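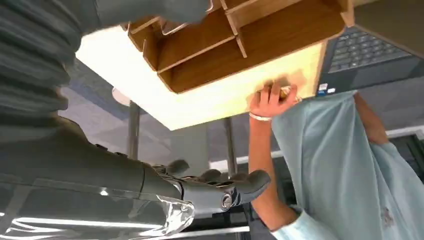

Page last changed: 2018-09-16

Brindell Office Forum > Furnishings > Desk organizer, light plywood

skirinau_desk
Members are invited to comment on the plywood organizer with the row of small open compartments. Our office is considering 14 of them. My concern is the edges, where the layers of the ply are left showing.

trineo_stores
We have had five in use since December. The edges have given no trouble. I would recommend one light coat of clear wax before issue.

virag186
I must disagree with the previous member. Wax marks paper. Bare ply is acceptable if it is sanded first.

trineo_stores
It does not mark paper once it has cured - our invoices are clean.

filing_east
The partitions are thin and the compartments are small. They suit stamps, clips and cards. Members who need to store full sheets should look elsewhere.

skirinau_desk
Thank you. Would it sit behind a laptop on a narrow desk?

virag186
Yes, provided the lid is not pushed fully back. Please measure first.

filing_east
Kindly see thread 191 for desk depths. The colour of the wood is also discussed there.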